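**Liviu Zamfir brings his new record home to Wakirgate**

I've been going to gigs at the old corn hall in Wakirgate since I was tall enough to see over the bar, and I can't remember the last time people queued past the chip shop for one. They did for Liviu Zamfir. He played the whole of his second album, *Allier*, start to finish, and then came back and did four older ones because the crowd simply wouldn't go and find its coats.

If you don't know Liviu, he's the singer who used to run the Tuesday-ish open mic above the bike shop (it moved about a lot, you had to ring up). He was 18 when he wrote "Ferry Song", which my sister still thinks is about her.

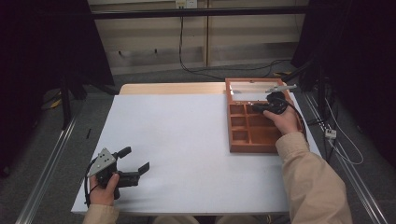 The new one is a quieter record than the first. There's a lot of piano on it, and a brass part on "Low Water" that I've had in my head all week. It was made in February with producer Rogelio Macapagal, who also played bass on the night and got the biggest cheer of anyone when he was introduced. He looked quite alarmed by it!

I caught the pair of them at the side of the stage while the amps were being packed up. Liviu told me they'd recorded 51 takes of the title track and ended up using the second. "Rogelio knew straight away," he said. "I needed another fortnight to agree with him." Rogelio said it was nearer three weeks, and went off to find his jacket.
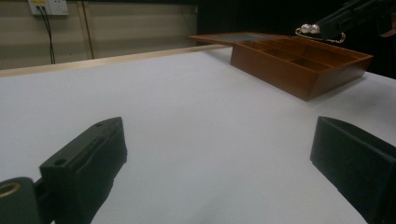 *The white tabletop, looking towards its raised back edge.*

Over 900 tickets went for the two nights, and the second was gone before lunch. That's a big deal for a hall that was hosting carpet sales a few years back. The sound was a bit boomy under the balcony for the first couple of songs - I moved, and it was much better by the doors - but the vocals were lovely and clear once he settled.

The support was Cheung, a duo from Nirkandale with one guitar, a drum machine and some very good jokes about the A-road. They only had half an hour and I'd have happily taken more. Their first EP is out in the summer, and they've promised to come back and headline the small room when it is. I bought a tea towel off their stall, as they'd run out of shirts in my size. 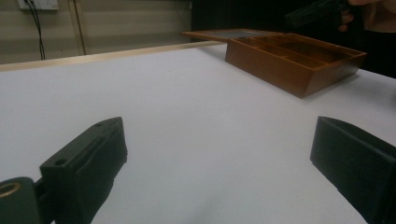
*Open wooden box on the white table.*

A bucket went round at the end for the hall's piano, which badly needs new strings at the bottom end, and it raised £2,649 across the two nights. The tuner is booked already.

*Allier* is in the shops now, on vinyl and CD. Liviu plays Nirkandale next, then has a run of dates up the coast with the full band. Get there early if you want a seat, and take a jumper - it's freezing in there until the second song.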